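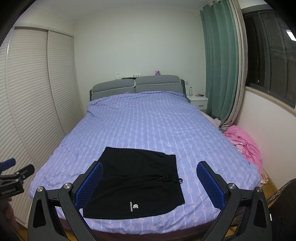 List home Threads By date By author Search Help

Subject: Re: Folding shorts with a drawstring, flat method
Date: February 15, 2026

On the earlier message to the list:

> I have been working through the short garments in the folding
> notes and I keep getting a bad result with athletic shorts. The
> T-shirt method carries over fine to cotton chinos, but with the
> slippery ones the packet opens again before it reaches the drawer.
> The cord also ends up inside the fold and leaves a lump.
>
> Two questions. Do you start with the waist away from you or to
> the side? And do you tie the cord first or leave it out?
>
> I fold on the bed, as I have no table at a decent height. The
> drawer is a Grarkine, 5 inches deep inside.

Waist to the side. I lay them with the waistband to my right and the leg openings to my left, near the foot of the bed, so the whole garment is within reach without leaning. With the waist away from you, the first fold has to be made at arm's length, and on a soft surface that drags the under layer along with it.

Sequence as I do it:

1. Lay the shorts flat, front up. Pull the waistband out to full width but do not stretch it. Elastic that is stretched when folded will draw back later and take the fold with it.

2. Flatten the creases with the side of the hand, working from the waistband toward the hems. Creases running across the middle are the ones that matter, as they set where the fabric wants to bend.

3. Deal with the cord. I do not tie it. A bow is at least four thicknesses of cord in one spot, and that is your lump. Tuck both ends inside the waistband and spread them along it. If the cord has a stiff end or a knot, point it toward the side seam.

4. Fold one leg over the other along the center seam. The crotch point will stick out as a small triangle. Turn it in so that the long edge is straight.

5. Fold from the hems toward the waistband in thirds. For the slippery fabric, stop the second fold short and tuck the folded part into the waistband opening. The elastic then holds the packet shut. This is the step missing from the notes, and I think it is the whole of your problem.

On the width: the packets should stand on edge in the drawer with a little clearance at the top. With 5 inches inside, thirds will be right for most adult sizes. Longer basketball shorts need quarters, and with those I skip the tuck – the bundle gets too thick for the waistband and the elastic bows outward.

On folding on the bed: it works, with some limits. A loose sheet moves with the garment, so pull it tight over the area you are using, or fold near the foot where you can hold the sheet down with your hip. Dark shorts on a patterned sheet are easy enough to line up by the outer edge. I would not use the stripes on a printed sheet as a guide. They are straight only when the sheet is, and mine never is. If you want a fixed reference, put a thin cutting board or a piece of stiff card under the fabric. I used a card from a Christodoulou shirt box for a long time, 22 by 23 centimeters, and it was the right size for the finished packet as well.

A correction to the list archive while I am here. Message 415, from April, says to fold the waistband down over itself first to give a square edge. I tried this for several weeks. It puts a hard ridge in the elastic and the packets do not stand. I would ignore it for anything with a drawstring. It may be fine for flat-front shorts with a button.

I have not tested any of this on lined running shorts. The liner shifts inside the shell and I have yet to get two packets the same size. If anyone on the Betmont or Riritville side has a method for those, please post it with the drawer depth.

Previous in thread Next in thread Reply to list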